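Stestine Recovery App: Progress Report to the Irnent Fund
Reporting period: through the end of July

Where we are

We are very happy with how this stretch has gone! When we last wrote, Stestine was a stack of paper sketches and a long list of questions about how people keep up with their rehab exercises once they leave the clinic. Now there is a clickable prototype, a first round of testing behind us, and a much clearer idea of what people want from the thing (less than we thought, mostly).

User research

The survey went out through the Wustska clinics and the adult running and handball clubs nearby. We got 864 complete responses, well past what we had planned for, and the open comment fields were a gold mine. People wrote whole paragraphs about the printed exercise sheet they were sent home with and where it ended up. Kitchen drawers came up a lot.

Most respondents do their exercises at home, in the evening, in whatever room they happen to be in. Many do calf raises and balance work while dinner is cooking, so the phone is propped up a few feet away and their hands are busy. That changed our thinking on the whole layout. Text is bigger now, the timer fills the screen, and the next exercise starts with a spoken cue instead of a tap.

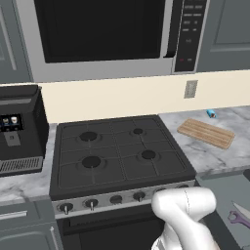

Kitchen range and countertop

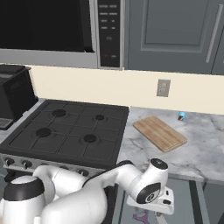

Prototype testing

We ran 2 rounds with the clickable version. In the first, testers got lost between the weekly plan and the daily list, and several of them thought they had finished a session when they were only halfway through. We merged both screens into one and added a plain "You have more to do" line at the bottom. Round two went much more smoothly, and testers started asking when they could have it on their own phones, which made our week!

The pain scale still needs work. A slider from zero to ten looked fine on paper, but people kept setting it to five and moving on. We are trying short phrases now ("stiff but OK", "hurts on stairs") and will test them against the slider next.

Exercise library

Šimek, our small content tool, is up and running. The physical therapists can now write an exercise, add the hold times and send it for review without going through a developer. Ankle and knee are complete in draft form. Shoulder is started, hip is not.

Budget

Of the 2,000 set aside for testing costs, we have spent 1,595. Most of it went to thank-you vouchers and travel for testers coming in from outside town. The remainder is enough for the pain scale test. We are not asking for any change to the grant.

What slowed us down

Reminders. The first version sent them at the same time each day, and the Sunday evening one annoyed practically everyone. Letting users choose their own times meant rebuilding a piece we had thought was done, and that pushed the shoulder exercises back.

Next steps

Finish the shoulder set and begin on hip
Test the phrase-based pain scale
Put a working build on testers' own phones
Send the Wustska therapists a draft of the progress view for comments

We will share the test build with the Fund as soon as it installs cleanly, and would love to hear what you think of the spoken cues in particular.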